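11 October 2018
Posted by the author of the Vurley thread account

OK, jewelry people, gather round. I have finally started sorting mine and I'm having way too much fun, so you're getting a thread.

Background: for years everything I own has lived in a zip pouch, a soap dish, two coat pockets and the bottom of my gym bag. I wanted one place. One! Shallow, open, light inside so I can see what I've got.

Enter the orange box. White on the inside, bright orange on the outside, and it makes even the tiniest earrings easy to spot. I've been doing all of this on the bed, with the planet-and-stars sheet for a workbench.

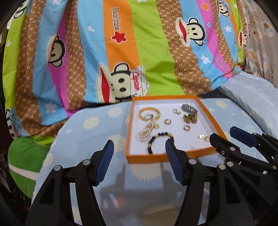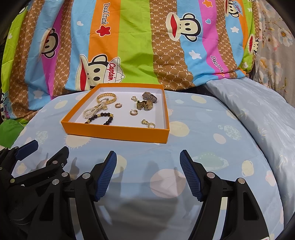 First thing I learned: dump and look. I used to try to put things away one at a time as I found them, and I'd get bored by the third earring. Getting a pile together and looking at the whole lot is so much more fun, and you start seeing what you reach for and what you forgot you had.

Second thing: gold. I have so much gold-toned stuff! If you'd asked me last month I would have said I was a silver person. I have been telling people I'm a silver person since high school.

The chunky gold bracelet is the star for me. It goes with a gray sweatshirt, it goes with a wedding outfit, it goes with pajamas (tested). It sits on the left side, though small things still end up leaning on it.

Pearls next, because somebody is going to ask. Yes, mine tangle. They tangle if I look at them. I've been undoing knots with two sewing pins over a dinner plate, good lamp, podcast on, and I find it weirdly relaxing. Go slow and loosen from the middle of the knot, don't pull the ends.

If a knot is really bad, a tiny bit of baby powder helps on a plain metal chain. I skip it on pearls and just wipe those with a soft cloth.

Someone replied asking if the pearls are old. No! I wish. I do have one old thing, a brooch with 1890 scratched on the back, and it stays wrapped in a sock in my dresser until I find a little case worthy of it. I have no idea if the date is real and I love it anyway.

Dark beads! I forgot how much I like a dark bead bracelet with a bit of gold mixed in. I bought mine at the Prargate street fair on a day I only went out for bread. Came home with a bracelet and no bread. No regrets, toast was had elsewhere.

Bead bracelets go flat along the front of the box, for me. If they sit in a heap with chains, the chains find their way between the beads and then it's back to the sewing pins.

Now, small hoops and studs. This is where I always fall apart. I own so many singles. I don't know what happens to the other ones. I picture them all living together somewhere nice.

New rule: a single earring gets until the end of October to find its partner. After that it becomes a single on purpose. I have a second piercing on one side, so this is a pretty happy ending for a hoop.

Best trick so far for studs – push the pair through a button and put the backs on behind. Any old shirt button with holes far enough apart. They stay together, they stand up, and you can pick the pair up in one go. I am telling everyone I meet about the button thing.

Bigger earrings don't need it. I just lay them down next to each other, and if they're heavy I keep them away from anything with a stone.

Watches, let's talk. I love wearing one and I am terrible at keeping them running. Took one to the repair counter at Šťastný for a battery and it was done before I'd finished looking at the straps. I should have gone a year ago!

Also learned at that counter: don't leave a dead battery sitting in a watch you care about, it can leak. So if you have one in a drawer that stopped ages ago, go and get it seen to.

I lay a metal watch band on its side so the clasp isn't rubbing the case. And I try to keep watches off the pearls, which scratch if you breathe near them.

Question from the replies: do I want dividers? I keep going back and forth. There's a set from Vendar with 12 little sections and I had it in my cart twice. But I like being able to push things around, and I know I'd spend a whole evening deciding which section is for what.

For now I'm cutting up a piece of felt to line the bottom. White felt, so I keep the nice bright background. Things slide less on felt, and it stops that awful skating noise when you open a drawer too fast.

Cleaning, quick version of what I do: warm water, one drop of dish soap, soft baby toothbrush, for plain metal only. Dry it on a towel and leave it out for the afternoon before it goes back. Pearls, wood and anything glued don't go in the water. Neither do watches, please.

And put the plug in the sink. Or better, use a bowl. I lost a stud in 2 seconds flat once and had to take the whole trap off under the bathroom sink. Found it, though! Along with a guitar pick. I don't play guitar.

Somebody asked where the box lives when it's not on the bed. Top dresser drawer, left side, on a folded scarf. I've got just enough room to slide it out without taking anything else with it.

I really did not expect to care this much about a drawer. But yesterday I got dressed, opened it, picked earrings that matched each other and left the house on time. That is a big morning for me.

Wait, this has passed 3000 views?? Hello, new people! It's mostly soup and bus complaints here but you are very welcome to stay.

Please send me pictures of how you keep yours. I want the egg cartons, the ice cube trays, the cork boards, the teacups full of rings. Especially the teacups.

Next up is scarves, and I'm a little scared of that drawer. I'll start once the felt is glued down.

Last updated 11:40 p.m.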